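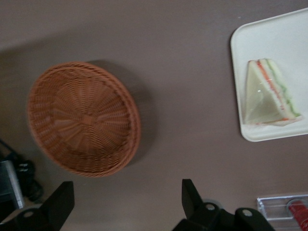

12/15/22

Back on the picnic table job today, after most of November went to other people's things. Quick recap for whoever opens this notebook cold: we're putting together the shared lunch setup for the Pormont room, and the question all along has been what food gets put out in, what it gets carried on, and whether any of it survives being used by people who are hungry and not thinking about it (me included!).

Started with the woven basket, the round shallow one. I like it more than I thought I would. I had it down as decoration, but the shape is good. It's open enough that you can see everything in it from standing height, and the rim is thick enough to grab without squashing the sides. The weave runs out from a little flat spot in the middle, and that's where I'd expect crumbs to collect, so I went at it with rice and then with breadcrumbs to see. Rice comes out with one good tap on the bottom. Breadcrumbs do not. Breadcrumbs get down between the strands near the center and you need the soft brush, and even then I was still finding them an hour later on my sleeve. So: wrapped things and whole fruit in the basket, no loose bread unless there's a napkin under it. I've written that on the shelf label too.

Weighed it while I was at it, 135 g on the small scale. Lighter than the Kinon bowl by a lot (the Kinon is 329 g, I checked twice, it's the thick base). Light is nice for carrying and less nice when somebody leans over and drags a scarf across the table. With nothing in it the basket slides if you so much as look at it. With a few oranges in, it stays put. I tried a square of the grippy drawer liner underneath and that fixes it completely, but it looks awful, so I'm leaving it off for now and we can argue about it later.

The white tray is the boring one and I have almost nothing bad to say about it. Rounded corners, a low lip, wipes clean in one pass. The lip is a bit too low for anything round (ask me how I know, there was a cherry tomato under the radiator) but for a packaged sandwich it's perfect. The wedges sit flat on their side and you can see the filling through the plastic, so people can choose without picking up every single one and putting it back. Point toward the back, cut side facing whoever's coming down the line, is how I'd set them out. I got 4 wedges on it comfortably, tips turned in toward each other. You can squeeze in more if you overlap them, but then the bottom ones get that dented look and they're always the last to go.

Color note, for the table plan: orange-brown basket and white tray both look good on the mauve-brown top. I was worried the basket would disappear against it and it doesn't. The white almost looks too bright next to it, but I think once there's food on it that goes away. The Lūse cloth we were considering is a lot busier and I'd skip it. It was pretty on the roll and on the table it just looks like a spill.

Spacing: leave a good hand's width between basket and tray, more if you can. When I pushed them right up against each other I kept catching the rim of the basket with my knuckles as I reached for the tray. Tray on the right for the right-handed crowd, but swap it if the line comes in from the window end.

Still to do:

- Wash test on the basket. Cool water and dish soap, then see how long it takes to dry standing on its edge by the vent. I don't want to put it away damp.
- Try the taller Rurkitz tray for fruit, if it ever turns up. It was in the cupboard in November and it isn't now.
- Find out if the sandwich people will do the smaller wedge. The big ones are great but two is too many and one is never quite enough.
- New brush. The old one sheds.

Left the basket on the top shelf, upside down, with the tray propped behind it. Please don't stack the Kinon bowl on top of it again, the rim had a flat spot for a week.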